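**Feltby 共享工坊 · 自动皂液分配装置自制项目进展通报**

2021年9月30日,星期四

**1/** 本工坊自制的自动皂液分配装置(项目代号 Pikari)已完成机架组装,现进入容器准备阶段。本串帖文供各位成员查阅,负责人为 Monique Chevalier,电控部分由潘学霖(Hok-lam Pan)承担。

**2/** 装置由一台小型蠕动泵、一块控制板及一组红外感应头构成,泵管直接伸入皂液瓶,原有按压泵头不再使用。控制程序沿用四月版本,单次出液时间设定为200毫秒,后续视黏度调整。

**3/** 容器准备一律手工进行,工作台以熨衣板代替,高度可调,便于坐姿操作。倒液前须先拆下泵头,连同吸管平放于台面;倒液时一手扶稳接收瓶,一手持透明瓶缓慢倾倒。

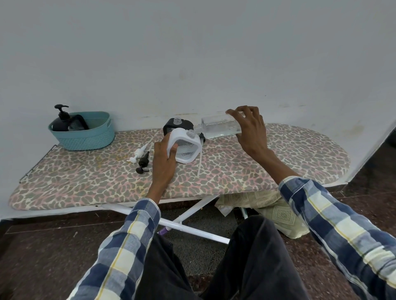 **4/** 关于试验用液:首轮试运行只用清水,不用皂液。清水便于检查接头渗漏,误滴至控制板附近时亦较易清理。请勿自行更换其他液体。

**5/** 方形瓶的瓶口较窄,倒液时可将瓶身放斜,使透明瓶的螺纹瓶口抵住开口,以减少洒漏。Percy Espinoza 提议加装漏斗支架,图纸已收到,待审。 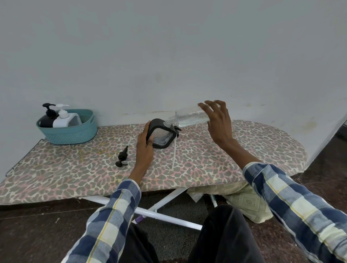 *黑框方形皂液瓶,倾斜持握,与透明瓶对口。*

**6/** 试运行程序如下:
- 接通电源前,确认泵管两端均已卡紧;
- 连续触发感应头20次,逐次记录出液量;
- 如有漏触发或重复触发,保留日志并通知潘学霖。

**7/** 感应头目前仍有误触发情况。Cathal Quinlan 在上一轮测试中记录到43次触发,其中数次并无手部靠近,初步判断与顶灯反光有关。遮光罩正在打印,装妥后重新校准。

**8/** 拆下的泵头、吸管与瓶身请按套存放,勿混装。各瓶吸管长度不一,混装后不易配回。皂盒不属于本装置部件,无须改动。
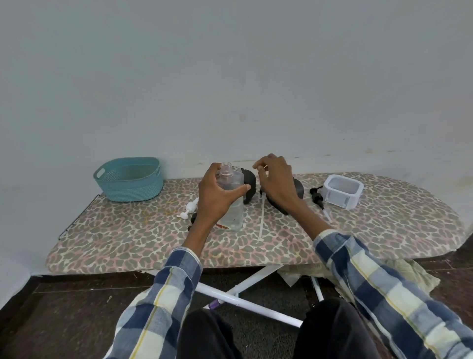 *台面上的透明瓶、泵头、吸管与白色方形皂盒。*

**9/** 控制板外壳采用 Vosine 接线盒改制,开孔尺寸以 Margaux Jacquet 最新上传的版本为准,旧版文件已停用。

**10/** 有意参与下一轮试运行的成员,请在本帖下留言并注明可到场时段。工具借用仍按工坊现行规定登记。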